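Hasitz Pauses Robot Memory Removal at Prudel Site After Grip Fault

By Hasitz Press Office | October
Last updated: 4:10 p.m.
24 shares | 0 comments

Hasitz has paused automatic memory removal on its Fovo computer teardown cell at the Prudel recycling site. The pause follows a fault in which the gripper kept closing after it should have stopped. No one was hurt.

The fault showed up in October during a run of 1,855 desktop computers. The cell had finished 1,629 of them when an operator heard a crack and pressed the stop button. A latch on a memory slot had broken, and the motherboard under it was bent. 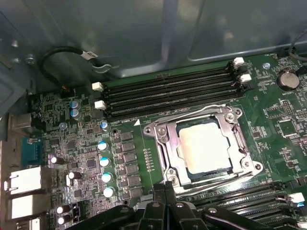 Hasitz traced the fault to the force limit in the gripper software. After a restart, the limit went back to a factory value that is too high for work on circuit boards. Parts sit close together on these boards - the white latches at the ends of the memory slots are only a short way from the processor socket and its lever arms - and a small error in force or position can damage more than one of them.

The cell now checks the force limit after every restart and will not move until the value is confirmed. Hasitz has also lowered the top speed of the arm inside an open case.

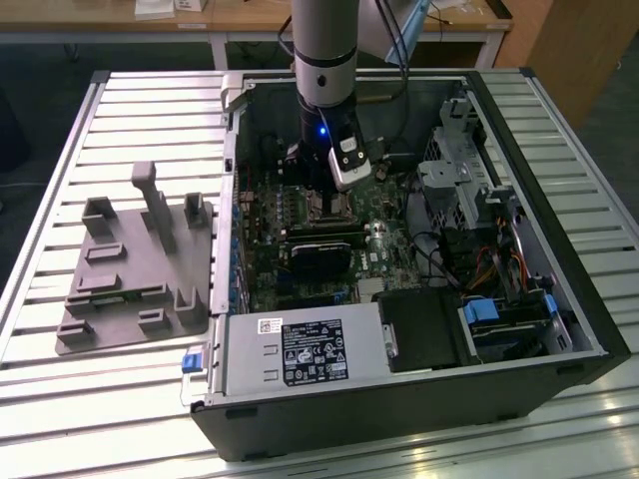
Hämäläinen, which supplied the gripper, has sent a software update that keeps the limit in place when power is lost. The update is being tested on 400 scrap computers before it goes into regular use. Memory is being removed by hand until the tests are done.

Other sites with a Fovo cell should stop automatic memory removal and check the force limit before the next shift. 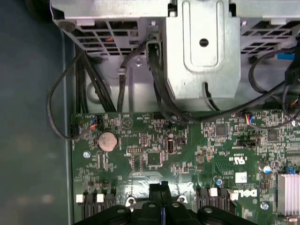 What Customers Should Do

Customers with computers in the affected run do not need to take any action. Questions about returned parts can be sent to the Prudel site office.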